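Steaming frozen buns: lid timing and sticking

manalastas59
18 August 2020
I've been making pork buns from my aunt's recipe and freezing them. Fresh ones come out fine. Frozen ones collapse when I take the lid off. I use an electric steamer, water to the max line, 15 minutes. Do you thaw first?

skellosness
No thawing. Start them over cold water and add 2 minutes. When the time is up, crack the lid and wait before opening it all the way.

Mylene Quiambao
I disagree on the cold start. Mine get gummy bottoms that way. I wait for full steam, then put them in frozen.

I also keep it to three at a time in my round one, set apart on the bare steel tray.
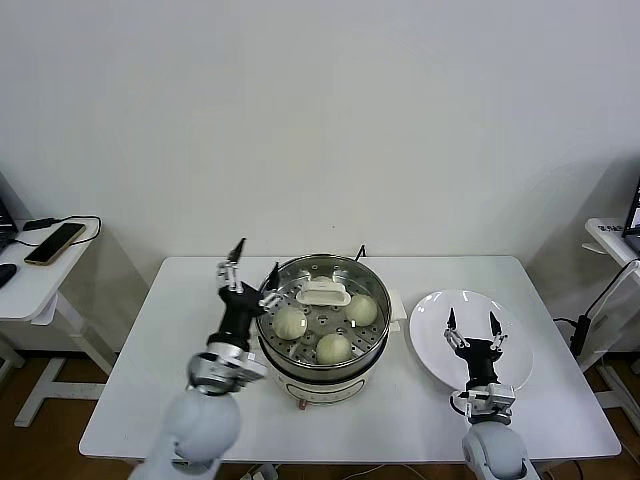
More than that and they swell into each other and tear when you separate them. A batch takes longer to get through, but the pleats stay put.

mirkport64
Bare steel? Mine weld themselves to the holes. Parchment squares every time.

Mylene Quiambao
I wipe a little oil on the tray. Paper is fine too, I just run out of it.

skellosness
Gummy bottoms sound like too much water to me. Fill it halfway and try a cold start again.

manalastas59
Tried both tonight. Hot start with oil, lid cracked for a few minutes after. One still sank, the others held. Will try less water next time.

mirkport64
Check your yeast too. Old yeast did that to me in March.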